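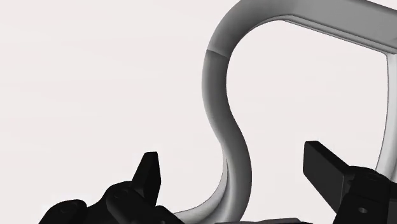
Grey curve, close-up render. Look for the diagonal line near the top bend.

Paid modelling courses: does anyone finish them?

mossbank
I'm 361 quid into the Jenetetti course and on module 2 of I don't know how many, as they keep adding bits. So far it's mostly a man telling me how his life changed. Before I pay for the next block, has anyone got to the end and come out able to do something they couldn't do before? I'd like to model furniture for a small shop. Please don't send me the testimonials, I've read them.

Casimiro Arroyo
I finished it last April. The lighting part is decent. The curves part you can get from any library book on technical drawing, and the book doesn't stop every ten minutes to ask you to leave a review.

fen_and_ferry
Disagree with Casimiro. I'd tried the free videos for two years and had a folder full of half a chair. Paying made me sit down every Saturday and do it. That was worth the money to me.

mossbank
So you paid to be nagged?

fen_and_ferry
Yes, more or less. People pay for gyms.

Telmo Garrido
Most people who pay for gyms don't go either. "1197 students" on the front page is how many signed up. Ask them how many handed in the last exercise. I did ask, twice, and got a voucher.

oldkettle
What was the voucher for?

Telmo Garrido
Another course.

quillback
Can I put in a word for evening classes? Ortuño runs one above the print shop, eight people and a tutor who comes round and looks at your screen. You learn more from someone saying "why did you do it like that" than from a month of videos. The downside is the heating.

Casimiro Arroyo
I did a term at Ortuño too. Nice tutor, but half of us were beginners and he had to go at their pace. I wouldn't call it better, I'd call it slower.

quillback
Which term? It was split into two groups after Christmas.

Casimiro Arroyo
Autumn. Fair enough, I'll give you that one.

oldkettle
mossbank, what does the shop want? I do the odd bit for Nestport and they don't care about certificates, they want to see a sideboard that looks like a sideboard. If you can make one of those you don't need module 3.

mossbank
The shop is Grasside, they want stools. I've made one. It looks all right from the front.

Telmo Garrido
Turn it round and post it, then decide about the money.

fen_and_ferry
And check whether you can pause the payments. It's on page 304 of the forum rules or somewhere equally silly, but I did manage it for the summer.

mossbank
Found the pause button. Will post the stool when I've fixed the legs.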